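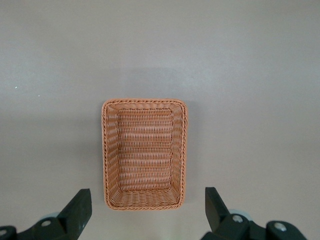

About Utitz Bakery School

We started with one oven, a borrowed mixer and Marcela Šimko's conviction that anybody who can wait can learn to bake bread. Marcela had been teaching neighbors in her kitchen on Fultard Street for years, and when the line of shoes by her door got too long (her husband's words, and he was being kind!) she rented the old print shop on the corner. We're still in it, and on damp mornings the back hall still smells a little of ink.

These days we have 3 teaching kitchens and a small shop up front, open from Friday noon until the shelves are bare. Lenka Kuruc teaches the beginners' course, which starts with plain white loaves and ends with a braided one you'll want to show to everybody you know. Matúš Malý looks after rye and sourdough, and he will happily talk about flour long after class is over, so please don't plan on a quick getaway.

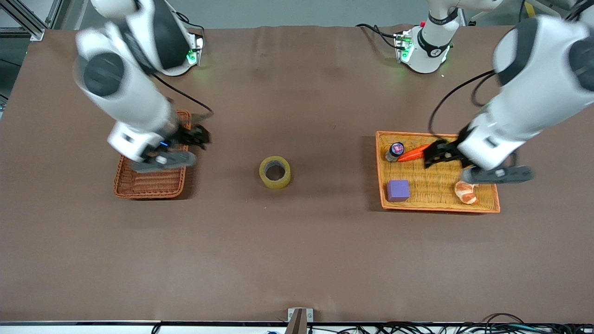 Last year 229 students finished a full course with us, and between them they baked 1,522 loaves for the Ondrejka Street food pantry, something we're prouder of than any ribbon on our wall. Every student bakes two loaves per session, one to take home and one to give away, and that has been the rule since Marcela's kitchen days.

Our flour comes from the Pretoder mill, where Jozefína Vlček sets aside the coarse rye we like, and we've never found a reason to go anywhere else.

New courses begin in May. If you're nervous, or you've killed a starter or two, come anyway, and bring an apron if you have one. Marcela Kadlec at the front desk will find you a spot and most likely a slice of something warm.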